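4.2 Baskets, soft things and the floor

The households in the Trurmont sample owned plenty of objects made for storing other objects. Most had lids, labels, or a matching set of smaller boxes inside, and most were full of something that had been put there when the household moved in. The container that did the daily work was generally a plastic shopping basket. It had usually come from a shop, by a route the household preferred to leave vague, and it lived wherever it had last been put down.

We had planned to leave baskets out of the study altogether. The July pilot at Sheehan House was designed around shelves and cupboards, on the reasonable assumption that people who are tidying put things away. In practice a good deal of what our households called tidying consisted of moving things into a basket and then moving the basket. The diary sheets were redrawn to allow for this, with a column headed "in transit" that several people filled in for the same items eight days running.

Soft things caused the most trouble. A mug or a book has an agreed place, even if it seldom sees it, but padded and fluffy items seem to belong to whichever room was cold most recently. They also take up a dishonest amount of space. Squeezed, they fit anywhere; released, they return to their former size and lift everything above them out of the basket.

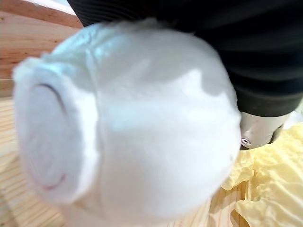 Households dealt with this in one of two ways. Some put the soft things in first and pressed down, a method that worked until something had to be fetched from the bottom. Others put them in last, as a sort of lid, and lost them on the stairs. The two parties were firm in their views and, in three of the homes, married to each other. We found no difference between the methods in how long a basket took to fill, although we did find that either could be made slower by a second adult giving advice.

The basket's own construction matters more than we expected. Slotted walls let a person see, after a fashion, what is inside, and this was widely given as a reason for preferring a basket to a box. They also catch threads, hair grips, the legs of small toys and any cord left hanging. The swinging handle divides opinion further. Lowered, it lies out of the way; raised, it has to be reached around by anyone still filling the basket, and those in a hurry tended to raise it early and fill around it regardless.

We asked each household to show us how they would normally pick the basket up. The question was thought a foolish one, and answered with some care. A single hand closed over the top of the handle was the usual demonstration, though it was often followed by an admission that the basket was more commonly pushed along with a foot.

Figure 3. Handle and slotted walls of a light grey plastic shopping basket. 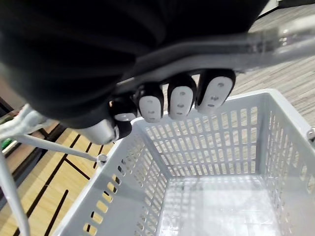
According to one respondent on the Brirnwood estate, the handle was "the only part of this house that is always where you left it", and she would not hear of replacing the basket with anything that had wheels. Her view was shared, in milder terms, by most of the homes with stairs. Wheeled and stacking alternatives had been bought, sometimes at real expense, and were now used for storing the bags the shopping came in.

The remaining stage of the journey is the floor, and our coding scheme handled it badly. The Tridside categories allow an item to be stored, in use or mislaid. They have no entry for an item set down on the carpet beside a basket by somebody who fully intends to come back. We added one, "pending", and it promptly became the largest category in the study. Patterned and striped carpets had their defenders here, on the grounds that small things show up less against them, while those who had to find the small things put forward the same fact as an objection.

Floors were cleared in the end, mostly in the hour before a visit. As the visits included ours, the cleared state is over-represented in the data, and readers should take our figures for carpet as a flattering account.

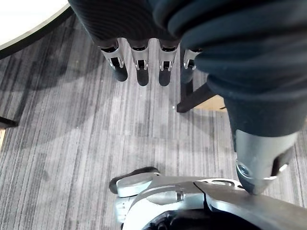 Another respondent objected to the word "pending" when we read it back, saying that a sock on the carpet was simply on the carpet and that we were making it sound as though it had applied for something. We have kept the term, with apologies, since the alternative put forward could not be printed on a diary sheet. The objection does point to a weakness in the scheme, which records intentions on the word of the person who has them. Section 4.3 compares those stated intentions with where the items were found at the second visit.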